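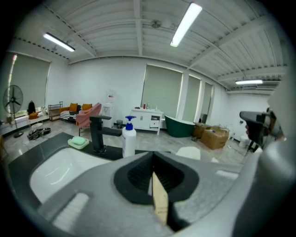
Cusik, Jan 28, 2021

Water in the Home, handout 4: Hand washing, soap and hard water
Course leader: Meenakshi Nishad

Please read this handout before the next meeting. The parts on hardness will be needed for the home task at the end.

1. What soap does

Water alone takes away dust and some sweat, but it does not take away grease. A soap molecule is long. One end of it likes water and the other end likes fat. When we rub soap on the skin, the fat-liking ends go into the grease and the other ends stay in the water. The grease is broken into very small drops, and these drops leave with the rinse water. This is also how soap damages many viruses, which have an outer layer made of fat.

Rubbing is a necessary part of the process. In the last meeting several of you asked if hot water is better. For the comfort of the hands warm water is nice, and people stay longer at the sink when it is warm, but the soap works also in cold water. Very hot water dries the skin.

2. Bar or liquid

A bar of soap is usually made from fat or oil and lye. Many liquid products are made from other cleaning agents, and by the strict meaning of the word they are not soap. Both clean well. A bar should rest in a dish where the water can run away from it, otherwise the lower side becomes soft and it is used up much faster. With liquid, most people take more than they need. A faucet with a single lever is easy to close with the wrist or the elbow, and some of you may find this useful at home.

3. Hard water

Hard water contains calcium and magnesium, which the water picks up when it goes through limestone or chalk. These metals join with soap and make a gray-white solid, the one we know as soap scum. Two things follow from this. First, a part of the soap is lost before it can clean anything. Second, the scum stays on the basin and on the skin, and some people feel it as a dry layer.

Liquid cleaners that are not true soap make much less scum. Vinegar removes scale from a sink or a shower head, but please keep it away from marble and other limestone surfaces, which it will mark. Never mix vinegar with bleach.

Khurram Dhanial asked about filter jugs. Some of them lower the hardness and some do not, so it is necessary to read the paper that comes with the jug.

4. Time at the sink

Wash for at least 20 seconds, counted from when the soap is on the hands. Places that are often forgotten: the thumbs, between the fingers, under the nails. Rinse well and dry fully, for wet hands pass on germs more easily than dry ones.

5. Home task

Fill a clean clear bottle one third with tap water, add ten drops of pure liquid soap, close it and shake it for 30 seconds. Let it stand for 2 minutes. Write down how high the foam is and if the water under it is clear or cloudy. Do the same with distilled water. Dish detergent is not suitable for this test.

Work in pairs if you can. Gobnait Foley and Akash Negi will collect the results by street, and we will compare them on the map of Cusik. Questions about the bottles go to Rhiannon Ruddock.

Next handout: Water heaters and scale.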